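**How a heavy drum beat is made**

Maybe you have an older brother or an aunt who listens to metal music. You hear it through the door, and it sounds like a big truck driving over a thousand pots. Your mother says it is only noise. But inside this noise there is a very exact thing, and it is the drums. In this text I will explain how one person can play so fast, and why the music still does not fall apart.

**What is in the drum set**

A drum set is many instruments that one person plays together. The biggest drum stands on the floor and lies on its side. It is called the bass drum, and it makes the deep "boom." The drummer does not hit it with a stick. He or she steps on a pedal, and the pedal throws a small beater against the drum skin.

Then there is the snare drum. It has thin metal wires under it, and they make the sharp "crack" sound. The toms are the round drums which go from high to low. The cymbals are the big metal plates, and they go "tsss" or "crash."

In most kinds of music the drummer needs one foot for the bass drum. The other foot opens and closes two small cymbals, the hi-hat. In metal the drummer very often wants both feet on the bass drum. For this there is the double pedal. It has two foot plates and two beaters, so the left foot and the right foot can go one after another, like when you run.

**How fast is fast?**

Musicians measure speed in beats per minute. You can feel it with your own heart. When you sit quietly, your heart maybe beats 70 times in one minute. A slow, sad song can have the same speed. There is a kind of metal called doom metal which is often even slower than this, and when you walk to it, you feel like a tired elephant.

Now try to tap your finger on the table four times for every heartbeat. It is already difficult to keep it even! In fast metal the feet must do something like this, but the beat under it is also much quicker. In one song by the band Urnwood, the drummer Jacinto Montes plays almost 500 bass drum hits before the singer comes in for the first time. I know it because he told it to the children at our music school in July, and afterwards all of them wanted to try.
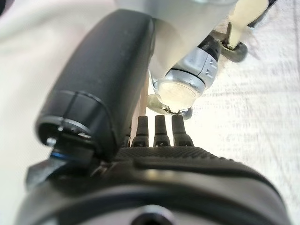 Ladi Jibrin wrote to me after she read the first version of this text: "Please tell them also that fast is not the same as loud. When I was nine I hit everything as hard as I could, and after one song I could not lift my arms. My teacher made me play the whole lesson so quietly that we could hear the clock."

She is right, and I should have put this in the beginning. A fast drummer makes small movements. The stick falls down, it jumps back from the drum skin by itself, and the hand only has to catch it and send it down again. It is the same as with a basketball. If you squeeze the stick very hard, it cannot jump.

**The blast beat**

This is the most famous drum beat in the heaviest metal. The simplest one goes like this. One hand plays the snare, and the other hand plays a cymbal. The foot plays the bass drum. The snare and the bass drum take turns: boom, crack, boom, crack. When you do it very fast, your ear does not hear separate hits any more. It hears something like a strong rain on a roof.

You can try a blast beat at home without any drums:

1. Sit on a chair and put both feet on the floor.
2. Step with your right foot. Say "boom."
3. Hit your left knee with your left hand. Say "crack."
4. Do it again and again, slowly and always even.
5. When it is easy, go a little bit faster. If it becomes messy, go back to slow.

**Small words to remember**

- **Beater:** the part of the pedal that hits the bass drum.
- **Metronome:** a machine or an app that clicks always at the same speed. Drummers practice with it.
- **Fill:** a short special part on the drums between two parts of a song.

If you want to play real drums one day, ask for something to protect your ears before you ask for the double pedal. The pedal can wait until you have learned to play evenly with one foot.

*Text: Vilgot Lundgren*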